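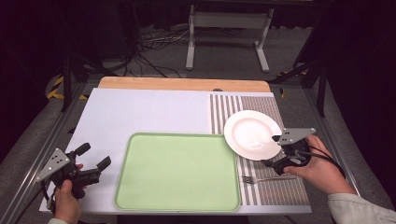
PRESS RELEASE
For immediate use

Hustville makers lay the table with Ona, a pair of home-built grippers

Members' project at the Plillasard shared workshop opens its plans and parts list to all comers this August

HUSTVILLE – A pair of hand-held grippers designed and put together by members of the Plillasard shared workshop is now working well enough to practise laying a table, and the group behind it is publishing everything needed to build another pair.

The project is called Ona. Each gripper is held in one hand and has two black fingers at the business end. A person wears one on each side, so to speak, and does an ordinary household job with them: picking up a fork, shifting a plate, clearing a tray. The recordings made along the way will be used to teach a small two-armed robot, which the members are building next, to do the same jobs by itself.

The current round of work is all about tableware. The kit is deliberately plain: a green tray, a white plate, a striped placemat and a metal fork, set out on a white tabletop. Members take turns at the bench and have so far recorded 900 short runs. The target before the robot arms get their first lesson is 2,000.

"A fork is a brilliant thing to learn on," said Heiðrún Snorradóttir, who started Ona and leads the build. "It's thin, it's shiny, it lies nearly flat and it skates away from you if you come at it from the wrong side. The first evening I spent more time chasing one round the tray than picking it up. Now I can get it where I want it, and I've stopped holding my breath while I do it!" 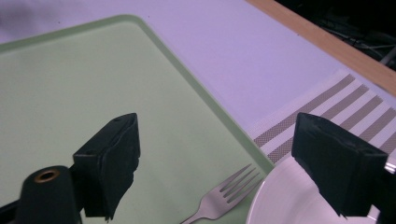

Page last changed: August, 10.40 am

Ona began at Snorradóttir's kitchen table, with a first gripper that was heavy, stiff and rather fond of pinching its owner. Moving the work to Plillasard gave it proper benches, better tools and a good many more opinions. The finger shape alone went through 10 versions. Early ones were too rounded and let cutlery roll out; a later set held a fork beautifully and could do nothing at all with the rim of a plate. The shape in use now is a compromise, and the members expect to change it again.

The cables have been the other long-running argument. They have to leave the hand free to turn, and several layouts that looked tidy on the bench tugged at the wrist as soon as somebody reached across the table. The plans include the layout the group has settled on, along with notes on the ones it gave up.

Support for the build has come from Vigfúsdóttir, a Hustville hardware shop, which let the group have fixings and offcuts at cost and put up with a great deal of standing at the counter comparing screws.

"People come over to see what we're doing and within a minute they want a go," Snorradóttir said. "You don't need to know any programming for this part. If you can lay a table you can help. Some of our smoothest recordings are from people who had never touched anything like it before – they just got on with it."

What is being released

The Ona build pack has drawings for the gripper, a full parts list, wiring notes and a build guide written for people working at home with everyday tools. Members reckon on a couple of weekends for a first pair, and a good deal less for a second. The pack is free to use, change and pass on, and the group would love to hear from anyone who makes a better finger.

Come and try it

Open bench evenings run at Plillasard throughout August, from 6.30 pm. There is no charge and no need to book. Under-16s are welcome with an adult. Visitors can try the grippers, watch recordings being made and take home a printed copy of the parts list. After tableware, the next job on the list is folding tea towels, and suggestions for the one after that can be left on the board by the door.

About Plillasard

Plillasard is a shared workshop in Hustville, run by its members, with space for woodwork, metalwork, electronics and sewing. New members can join at any time of year.

Press contact

Heiðrún Snorradóttir, Ona project, Plillasard workshop, Hustville. Interviews and bench visits can be arranged on request, mornings preferred.

ENDS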